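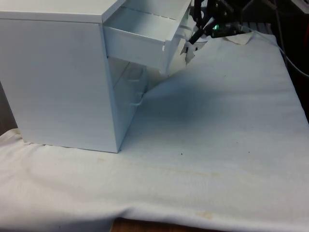 *A robot arm at the partly open top drawer of a white cabinet, on a cloth-covered table.*

**Demonstration collection** is the gathering of recorded examples from which a robot learns a task. In the most common form, a person steers the arm through the task while the system stores camera images, joint positions and gripper commands at matching times. Each complete attempt is called an episode.

## Drawer tasks

Opening and closing drawers is a frequent early subject. The motion is short, but the gripper must follow the line of the drawer – a small sideways error can jam it. White furniture on a white ground is considered a hard case for camera-based systems, as edges are faint and shadows may be stronger than the outlines that cast them.

The Nolari drawer set, compiled by Veronika Rácz and Getsemaní Robles, contains 168 episodes divided among 12 starting positions of the cabinet. Nine of these positions are used for training and 3 are held back for testing. Episodes in which the operator lets go and tries again are kept and labeled "recovery."

## Quality control

Episodes are usually replayed before they are accepted. Common grounds for removal are dropped camera images, clock drift between sensors, and long pauses by the operator. Robles has argued that pauses should be trimmed, while Rácz favors leaving them in – the published set follows the second practice.

## See also

- Imitation learning
- Teleoperation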